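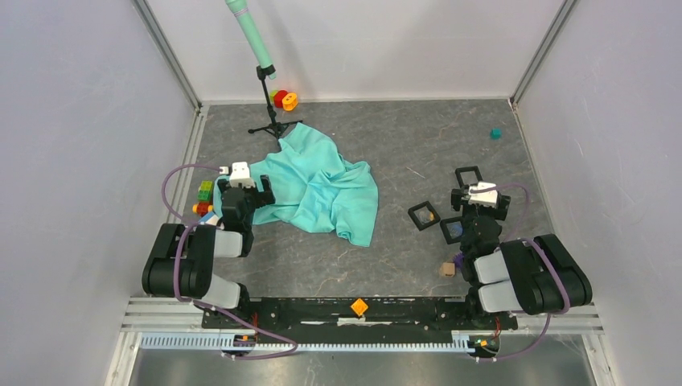

Veined stone

Veined stone is any rock whose surface shows thin streaks or threads of a second mineral running through the main body. Marble is the best known kind, but veins turn up in limestone, slate, serpentine, soapstone and many others. Few natural patterns have been loved for so long or copied so often, and no two slabs carry quite the same one.

Formation

Most veins begin as cracks. Rock under stress splits, hot or mineral-rich water moves through the gap, and crystals grow on the walls until the space is filled. Calcite and quartz are the usual fillings, and both tend to be pale, so a dark rock with white threads is a very common sight. Some cracks open and seal again many times over, and under a hand lens the layers of growth can be wonderfully clear!

The colored streaks in many marbles have a different origin. They mark clay, iron minerals or carbon that lay in the original limestone and were stretched and folded as the rock recrystallized. Geologists may call these bands or seams, while stone sellers call nearly everything a vein.

Reading the pattern

Where one vein cuts across another, the one doing the cutting is younger. This simple rule lets a patient observer work out the order of events in a single boulder. Veins that step sideways at a crossing record later movement, and S-shaped veins in slanting rows show that the rock was being sheared while they grew.

The Tallulitz gray

Tallulitz gray is a fine-grained marble with narrow white calcite veins, worked from a hillside quarry above the village of Tallulitz. The main face is 41 meters high and shows two sets of veins meeting at a steep angle — a beautiful thing to see in low morning light. Morfudd Prydderch mapped the face over several seasons and traced 145 veins from top to bottom. Her colleague Sang-wook Wi later showed that the steeper set came first. The old sawing shed at Bolel, down the valley, still has its water channel.

Cutting and matching

The direction of the saw changes everything. A block cut across its bedding gives long, fairly parallel lines, while a cut along the bedding gives cloudy, wandering ones. In book matching, two neighboring slabs are opened like the pages of a book so that their veins mirror each other. The lobby wall at Bisgaard, laid out by Hwa-young Won, carries the idea across 171 panels, and it is a joy to follow one thread from door to stairs.

Imitation

Painters have faked veined stone since ancient times, dragging a feather or fine brush through wet glaze. Scagliola, made from colored plaster, gets closer still when polished. Modern versions include printed surfaces and engineered slabs, and a repeated pattern is often the easiest clue to a printed one.

See also: Marble, Metamorphic rock, Marbling, Scagliola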